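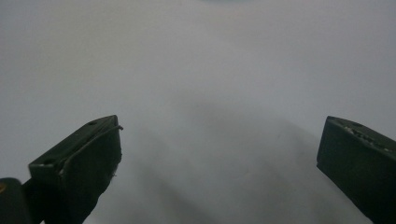

Duria says its new filter can tell when a gripper is holding nothing

Grundeck, the small software firm behind the Duria planning tools, released an update in May that it says will fix one of the more tiresome problems in robot learning: recordings full of stretches where the gripper isn't doing anything useful.

The update adds a filter that goes through video from hand-held grippers and marks the parts where the jaws are open with nothing between them. Users can then drop those parts, shorten them or give them less weight before training a control model. The company says the filter was tuned on 48 hours of recordings and needs no hand labeling from the customer.

It's a sensible thing to want. A close view of two open fingers over a plain gray surface gives a tracking program very little to hold on to. There are no corners to follow and no printed pattern, and soft shadows from the fingers can look like movement of the surface itself. Software that works out the position of the gripper from video can drift badly in a stretch like that, and a model trained on the result learns the drift along with everything else.

Whether the Duria filter deals with that is another matter. Finding an empty gripper and recovering its position are separate jobs, and the release notes move between them as if they were one. The figure Grundeck is promoting, a training run that finishes in half the time, comes from its own test on 4 tasks. Throwing out a large share of the video would shorten almost any training run. The notes don't say how often the trained arm then completed the task, or how it did against the same arm trained on the full set.

Nest Bellis, who runs the manipulation group at Welton, has been using an early version for two months. Bellis likes the speed and the plain file format but has turned off automatic removal.

"An open gripper is often on its way somewhere," Bellis said. "If you cut the approach, you've cut the part where the person decides how to come at the object. We had a policy that grasped quite well and had no idea how to get there."

Welton now uses the filter only to flag video for a person to check. That keeps the approaches in but gives back much of the time the tool was supposed to save.

There is also the question of worn equipment. Finger pads get rough, tape bulges, and a thin wire running along a finger can sit close to the gripping edge. A filter looking for anything between the jaws has to know the difference between a part of the tool and a small object. Grundeck says users can mask the fingers once per device. It doesn't say what happens as the pads change, and the mask has to be drawn again each time a finger is replaced.

A rival open-source package called Giáp takes a more cautious line. It leaves every recording whole and attaches a confidence score to each moment of estimated motion, so that the training code can decide what to trust. It is slower and the setup is unpleasant, but its test recordings are public, all 200 of them, including the ones where it fails.

Grundeck said it plans to publish a fuller comparison – no date was given – and that automatic removal will stay on by default. Existing users can change the setting in the import menu before processing new recordings.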